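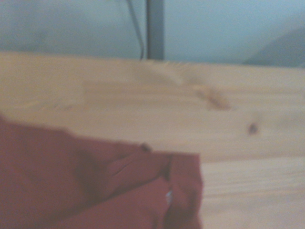

Hamdia Demissie said that she had stopped arguing about grades years ago, and that a board was worth whatever the next person in the yard would give for it. Her view came up, in one form or another, in most of the interviews we held with furniture makers in Tevutdale, and it is a fair starting point for this section. The grading rules exist on paper. The yards print them on the back of the price list. What we wanted to know was how far they are used when a small workshop buys pine, and what takes their place when they are not.

4.1 Buying without grades

The material comes from 18 workshops and from the two yards that supply nearly all of them, Pundus and Zeleke. We recorded 130 interviews and copied 549 purchase receipts. The receipts give a price, a length, a width and a thickness. Only the Pundus receipts have a space for grade, and it was often left blank or filled with a tick, which the yard staff explained to us in different ways. Mitiku Dinsa took the tick to mean that the customer had seen the boards and accepted them. A colleague on the same counter thought it meant second grade. We have therefore not treated the tick as information about quality, and the receipts are used below for price and size only.

Buyers sort boards themselves. They pull the top boards from a stack, look along each one for bow and twist, turn it over, and put it to one side or back. At Zeleke this is allowed as long as the stack is left straight. At Pundus the rule is that a customer may refuse a board but may not go down through the stack, although regular customers told us they do so when the yard is quiet. The difference matters for price. Zeleke charges a little more for the same nominal size, and workshops that make visible work, such as table tops and cupboard doors, were willing to pay it. Workshops making bed slats and carcass parts mostly were not.

4.2 Knots, edges and the word "clean"

The word used most often for a good board was "clean". It does not match any term in the printed grades. When we asked makers to explain it, they named knots first, then splits at the ends, then the state of the edges. Few of them wanted boards without any knots, which they described as a thing for export or for people with more money. A clean board in this sense is one whose faults can be placed where they do no harm.

Figure 2 shows pine of the kind under discussion, pale, with knots in the face and a small ragged patch of raised splinters on one edge. Under the printed rules, damage to an edge of this sort is judged by its depth and by how much of the length it affects. The makers judged it by what they meant to cut. Feven Bogale, whose workshop makes mainly stools and small shelves, said she would take off a narrow strip from a bad edge in any case to get the width she needs, so a rough edge cost her nothing and was worth mentioning to the yard as a reason for a lower price. A maker of wider shelving buys close to finished width and cannot do this. He refused boards that she would have bought.

Knots were treated in much the same way. A sound knot in the middle of a face was acceptable to nearly everyone for work that would be painted, and to many for work that would be oiled. The same knot near an edge was disliked, as it can tear when the edge is planed. Position also decided whether a board could be crosscut around the fault. Several makers carried a list of part lengths, either on a scrap of card or in their heads, and held it against each board before agreeing to it. In this way a board that one buyer had put back would be picked up by another on the same morning without either having made a mistake.

The printed grades cannot record this. They describe the board as it stands, for an unknown buyer. That is useful where timber is bought unseen, and the one workshop in our group that orders by telephone did rely on grades, with complaints. Its owner told us he had sent back two deliveries since April and had been given credit for one.

4.3 How the price is settled

Prices on the list are the starting point for small purchases and the finishing point for very few of them. The usual pattern is that the buyer makes up a pile, the yard measures it at list price, and a sum is then taken off for the pile as a whole. We seldom heard a reduction agreed on a single board. Makers spoke about "the bad ones" in a pile and used them to argue for the whole, and yard staff did the reverse. The receipts show only the final sum, and we have had to work back to the list price from the dimensions.

Three things affected the reduction. The first was the size of the purchase, as would be expected. The second was whether the buyer had sorted the stack or taken boards as they came. Buyers who took boards as they came were given more off, and yard staff at both sites said this was deliberate, for the stack is easier to sell afterwards. The third was credit. Workshops that owed money to the yard asked for less and were given less, and some did not ask at all. Eyerusalem Shiferaw described the months when she was in debt to Zeleke as months when she took whatever was on top. Her receipts for that period do not look different from the rest, which is a limit of the receipts and should be kept in mind when reading Table 3.

We found no clear link between a maker's years in the trade and the reduction obtained. Experienced makers were quicker at sorting. They also tended to buy at fixed times and from the same person, and a settled arrangement of that kind left little to bargain over.

4.4 Offcuts and the second use of a board

A further reason for the weak hold of the printed grades is that little of a board is thrown away. Parts cut out because of a knot or a split are kept for packing pieces, drawer runners, wedges and test cuts. Once the offcuts have a use, the cost of a fault is smaller than the grading rules assume. Trikodska, a cooperative that buys offcuts from eleven of the workshops for toy blocks and kitchen boards, pays by weight and accepts sound knots but not loose ones. Its buyer visits when there is enough to fill the van. Several makers said that the sum was small but that it had changed what they would accept at the yard, in particular for boards with one poor end.

Edeltraud Riedl, who read an earlier draft of this section, questioned whether the same would hold for hardwood, where the boards cost far more and the offcuts are burned or given away. We have too few hardwood purchases to answer. The hardwood receipts we hold come from a single workshop and have been left out of the tables.

Moisture is also missing from the account so far. Neither yard states it, and only a few of the makers own a meter. Most judge by weight in the hand and then leave the boards stacked indoors before use, for a period that depends on how soon the order is due. The effect of this on finished work is taken up in Section 5, together with the returns recorded by the workshops.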